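NOTES FROM THE TALORSTEAD KITCHEN TABLE

Hello again, everyone, and what a lovely June we have had so far! So many of you wrote in after the last newsletter asking about our summer drinks evening (yes, it is happening, and yes, there will be a version for those of us who don't touch alcohol) that I thought I'd give the whole item over to it this time.

Jae-in Kwon has kindly agreed to lead it again. Those who came last year will remember her cucumber cooler, and I know at least one household on Wendine Lane that has been drinking it ever since. She likes to work with very little on the table: a bowl, a jigger, a good stretch of brown paper underneath, and that's nearly the lot.

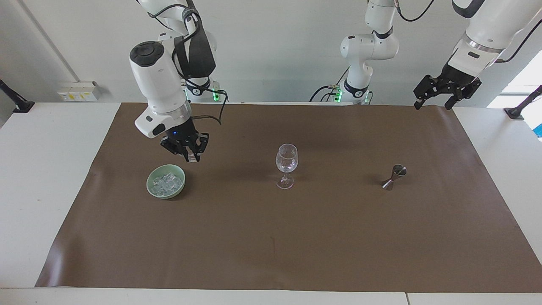 Photo: Kamarul Nair

I have grown terribly fond of that pale green bowl, and a metal jigger is well worth having in the drawer even if you only mix something twice a year. I used to pour by eye, and my lemonade was sour one week and syrup the next! Jae-in will go over measuring first, then simple syrups, and then we'll all make a drink to take out to the garden.

Doors open at 6:30 p.m. in the Otby Room. We have 20 places, and 2 of those went before I had even finished typing this, so do put your name on the sheet by the front desk soon. Please bring a glass you like and any mint you can spare from the garden (mine has been eaten to the stalks, I'm sorry to say). Lemons and sugar are on us.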